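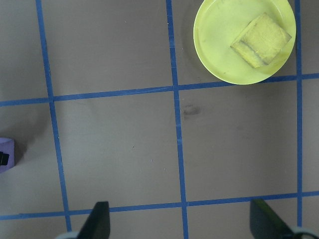
Grid in blue masking tape.

277 mornings of temperature charting
Posted by Mwende Khaemba on Wednesday, September 18, 2024

Several readers asked for the charting notes I mentioned in the last post, so I have put them in one place. They cover basal temperature only. Cervical fluid and the urine strips need separate posts, and I have not finished cleaning up the strip data.

The log has 277 readings. I started it last November, a week after our first appointment at Lynch, where the nurse said a chart would be useful but did not say what made a chart good or bad. My first two cycles are close to worthless. Everything after that is usable with a few gaps.

Equipment

I use a Clolletti oral thermometer that reads to two decimal places in Fahrenheit. The ordinary fever thermometer in our bathroom reads to one. The shift I am looking for is only a few tenths of a degree, so the second decimal helps, though it does not fix a bad reading. Before relying on it I took five readings in a row on the same morning without getting up. They agreed to within 0.06. I repeat this when I change the battery.

The thermometer beeps well before the reading settles. I leave it in place for three minutes with my mouth closed and ignore the beep. In my first cycle I pulled it at the beep and the line looks like a saw blade.

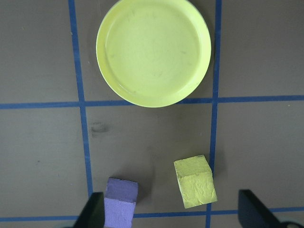 The other change that helped was the alarm. I take the reading at 5:50 every day, weekends included, before sitting up or drinking anything. If I sleep in, the number drifts upward. I tried the usual correction of a tenth of a degree per half hour and stopped, as it overcorrected me on most of the late mornings. Now I enter the raw number, add the actual time in the next column, and mark it as late.

What goes in the log

One row per day. The columns are date, cycle day, time, temperature, hours slept, and a free text note. I write down alcohol, colds, travel, a hot bedroom, and any night when I was up for more than an hour. Declan writes his own bad nights in the same note field, because if he is awake I usually am too.

I kept the log in a plain spreadsheet and copied it into the Ivden app once a week. The app draws a nicer chart. It also fills in missing days with a dotted line, and I found that I was reading the dotted parts as data. I turned that off under display settings. The export gives you one row per entry and caps each file at 2000 rows, so it will be a long time before I need a second file.
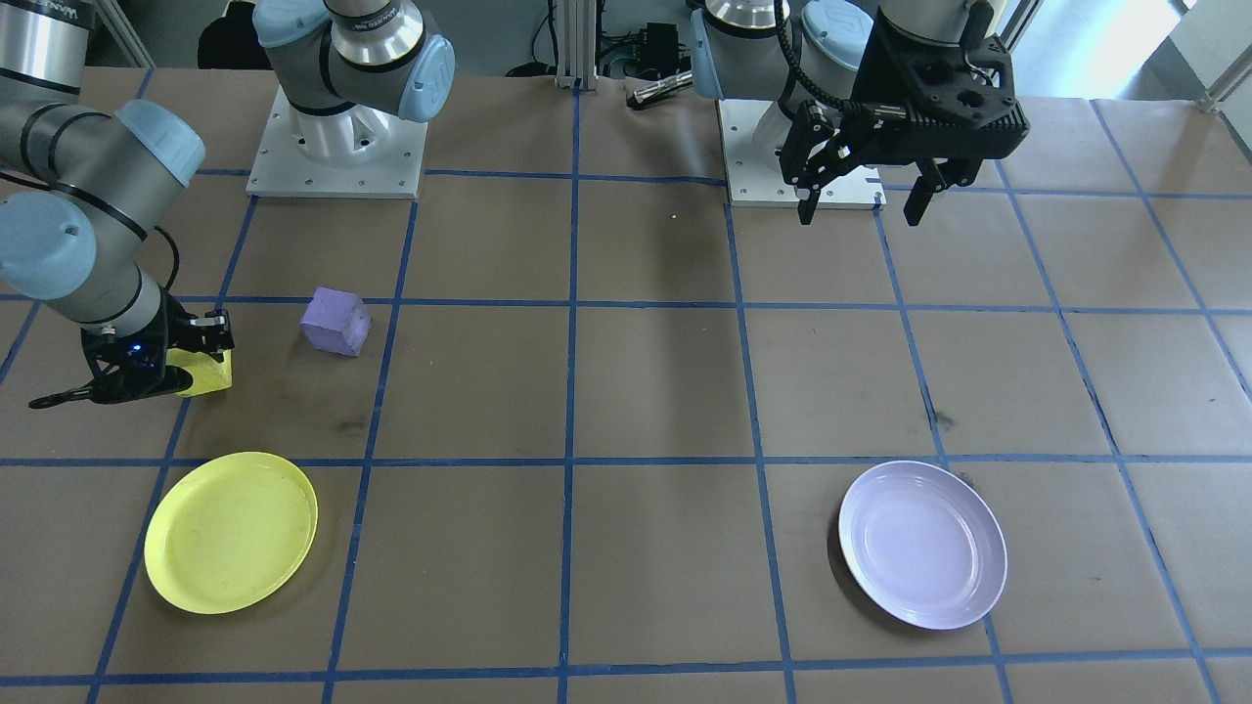

Reading the shift

Before ovulation my readings sit between 97.1 and 97.5. Afterward they sit close to 98 and stay there until the day before my period. The rule I follow is the common one: take the six readings before a suspected rise, find the highest, and wait for three in a row above it. Late and sick days are left out of the six.

Two limits are worth stating. The rise shows up after ovulation, so it does not help with timing in the current cycle. It is useful for the next one if your cycles are regular, and mine vary by as much as five days. Second, a rise is evidence of progesterone and nothing more specific. Dr. Patel's office at Lynch still ordered the blood draw, and I would not skip that on the strength of a chart.

My fourth cycle had no rise that met the rule. I had a cold for part of it and assumed the cold was hiding the shift. Removing the sick days did not change the result. The blood work that month was low as well, so in that case the two agreed. 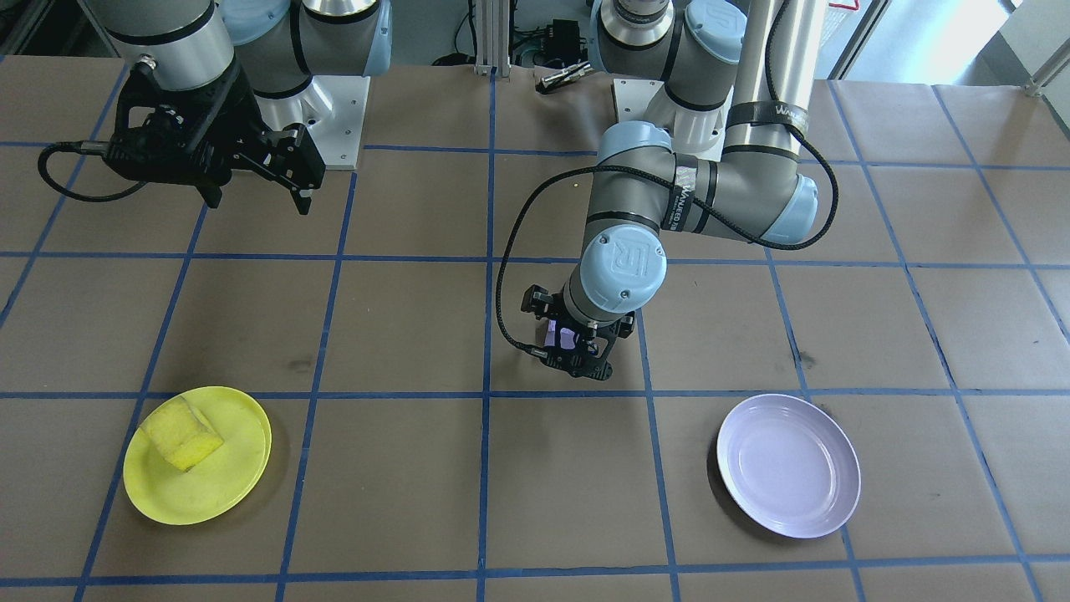

Travel and missing days

We spent nine days with Declan's parents in Poltley in the spring. The guest room is over the furnace and my readings there are high by about two tenths. I did not adjust them. I drew a bracket over those days and judged the shift only from readings taken in the same room. It was one day less certain than usual.

For a single missed day I leave a blank. For three or more blanks near the middle of the cycle I do not call an ovulation day at all, and the summary column says "unknown." I have two of those.

Files

The blank spreadsheet is linked in the sidebar. The formula in the summary column expects Fahrenheit. If you chart in Celsius it will still find the three high readings, but the color bands will be wrong and you will need to edit the limits in the second tab. Comments are open if a cell breaks.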